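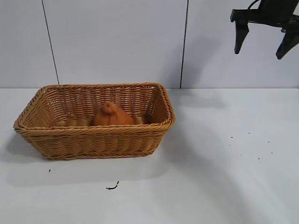
Miseo bench, Pridik packing room: open gripper, wicker-style basket, something orange and squash-shaped inside.

Miseo: second progress report to the Flimamham Fund

Covering the period up to the end of November

Hello all,

You asked for less spreadsheet and more story this time, so I'm taking you at your word. The spend table is attached separately and the short version is that we're on budget, with the training line a bit underspent and the bench line a bit over. More on both further down.

Where we are

The arm went live on the small bench in the packing room at the start of the period. As you'll remember from the application, Miseo has a pretty narrow job: put the first item into a gift basket, in the middle and a little toward the back, so that the packer can build everything else around it. In fall baskets the first item is nearly always a squash or a gourd. It sounds like nothing much, but on a busy day it's a lot of leaning and reaching, and it was the motion our packers complained about most when we did the survey before we applied.

We set ourselves a target of 200 baskets a day by the end of this period. We got there in the last week, on four days out of five, and on the fifth we ran out of baskets (a delivery problem, nothing to do with the robot!). Our best day before that was well under target and I was getting nervous, I'll admit.

What goes well: round things, squat things, anything with a broad bottom. The arm sets them down gently and we've had very few bruises come back from the checking table. What goes badly: anything long, anything shiny, and baskets with a tall handle. We've taken the handled baskets off the bench completely for now and they're packed by hand from start to finish, the way they always were. I'd rather report a smaller thing that works than keep fiddling with handles all winter.

The Lý software, which plans the arm's moves, had two updates. The first one made it slower and fussier about where the basket sat. The second one fixed that, and now a basket can be turned a fair bit on the table and the arm still copes. The packers noticed the difference before I did. They'd been lining baskets up against a strip of tape, and one morning the tape was gone and everything was still running fine.

How the work has changed for people

This is the part you said you cared about most, and it's been the most interesting part for me too.

There are still as many people in the packing room as there were in the spring. We promised that in the application and I want it in writing again here. What has changed is how the day is divided up. Someone is now "on the bench" for two hours at a time, feeding baskets in, checking what comes out, and clearing jams. Then they swap. We tried half-day turns at first and people hated it -- they said it was lonely, and that their eyes got tired from watching. Two hours seems to suit nearly everyone. A couple of people would happily do it all day and a couple would prefer never to do it, and the team has sorted that out among themselves with a sheet on the wall.

Shoulders are better. We repeated the survey from before the project, and the answers about reaching and leaning have moved the right way. Standing hasn't improved at all, though, and some people said it was worse, because on the bench you don't walk around much. We've bought mats out of the bench line (hence the overspend) and put a tall stool there as well.

The pace question came up in every single team talk. At the beginning the arm set the speed and people felt chased by it, especially late in the afternoon. So we turned it around: there's now a button at the packer's side and the next basket doesn't start until it's pressed. Did it cost us some output? Yes, a little. Would I go back? No! The complaints about feeling rushed dropped off right away, and fewer baskets were coming back for repacking, so I think we got most of that time back anyway.

Pay was the awkward one. Bench work needs a bit of training and people asked, quite reasonably, whether it should pay more. Pridik has agreed to a small hourly extra for anyone who has done the full course, paid for the whole shift and not just for the bench hours. That comes out of Pridik's own money and isn't part of your grant.

Training

Everyone in the packing room has had the short safety session. The full course is behind schedule, hence the underspend. We'd planned to run it in the fall and that was silly of me, looking back, as fall is when we're flat out. The remaining places are booked for the quiet weeks after the holidays. The people who have finished it can restart the arm, change the finger pads and teach it a new resting position, and they've begun keeping a notebook of odd stops. It's already more useful than the error log.

Small annoyances, for completeness

Crumbs. Bits come off all sorts of things in a packing room and end up on the white tabletop, and a white tabletop hides nothing. We wipe down at every swap, and we're looking at a brush for the edge of the bench.

Shadows also gave us trouble in the late afternoon. A second lamp helped.

The cable at the top of the gripper caught on its bracket a few times and has been rerouted. No stops from it so far.

Next period

We want to reach 1,000 baskets in a working week and hold it there through the spring, with the button staying exactly where it is. We'd also like to try jars. I've set aside 100 baskets for a jar trial and the packers will choose which jars, as they have strong opinions about lids.

There's one request for you. Could we move the unspent training money into the next period? Nothing else in the budget needs to change. If you need a form for that, send it over and I'll get it back to you the same day.

You're welcome to visit any time. Mornings before ten are best, when the bench is running and there's still coffee.

With thanks from all of us in the packing room,

Project lead, Miseo
Pridik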